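The Night Count

The plant at Skelthorpe paid me to watch an arm move cups. I had packed boxes there for 17 years before my wrists gave out, and the supervisor said watching was lighter work. I got a stool, a clipboard and a thermos.

The job was simple. A cup came along the belt, the hand took it, and the cup went in the tray. If it did, I made a mark in the left column. If it didn't, I made a mark in the right column and set the cup back at the start.

Nondora, who had built the thing, wanted 200 clean picks in a row before they would sell it to anyone. The best I had on paper was 16.

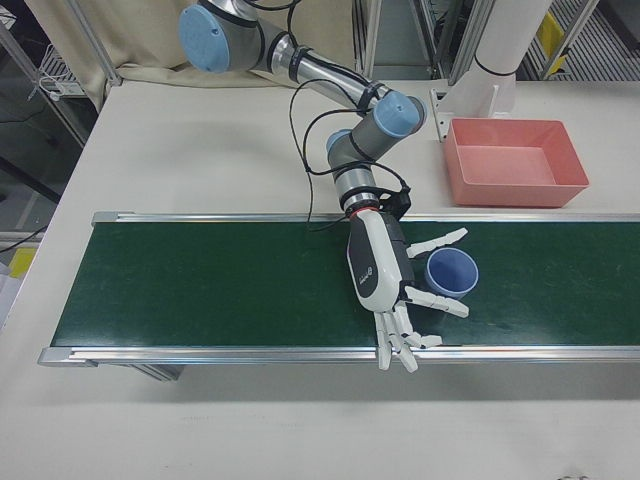 By February I knew its ways. It came down slowly and opened wide, wider than it needed to. Then it waited. My daughter used to do the same with a hot dish, hands out on either side, working up to it. The waiting was where most of the trouble started. Sometimes it closed a little early and the cup tipped over against the thumb. Sometimes it closed on nothing and carried nothing carefully over to the tray and let it go.

I marked those in the right column too.

A woman from Uvell came through one evening. Her company ran care homes and she wanted to know if it could clear a dinner table.

"It can pick up a cup," I said.

"What about a cup with something in it?"

"We haven't tried that."

She stayed for eleven picks. It dropped three. She wrote something down, thanked me and asked where she could get a sandwich at that hour. I told her the gas station.

After she left I poured coffee into one of the cups, an inch or so, and put it on the belt. I wasn't supposed to. The arm came down and opened and waited, and I found I was leaning forward on the stool with my own hand half open.

It got the cup. It lifted it level and swung over and tilted it into the tray the way it had been taught, and the coffee went everywhere.

I wiped out the tray with my sleeve. Then I sat for a while with the clipboard, trying to decide which column that was. The cup was in the tray. I put the mark on the left, number 1344 for the month, and started the belt again.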